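Rechercher dans le forum… OK

**Vieille tour : garder ou jeter ?**

bbarros : Ma tour rame depuis février. Un SSD à 100 euros ou un portable Brivik à 499 ?

prata_h : Portable. On ne restaure pas une diligence.

Riet_DS : Pas d'accord. La mienne a tenu 7 ans avec un SSD et un coup d'aspirateur. La diligence, elle, n'affiche pas de pubs au démarrage.

prata_h : L'aspirateur, sérieusement ? Et l'électricité statique ?

Riet_DS : Elle a survécu. Moi aussi.

cat_fig : Avant de payer, regarde si tu as 2 barrettes de mémoire ou une seule.

bbarros : Bon, je couche la bête, j'ouvre et je regarde. Si je ne réponds plus vendredi, prata_h avait raison.
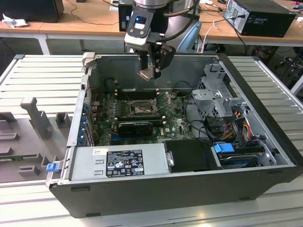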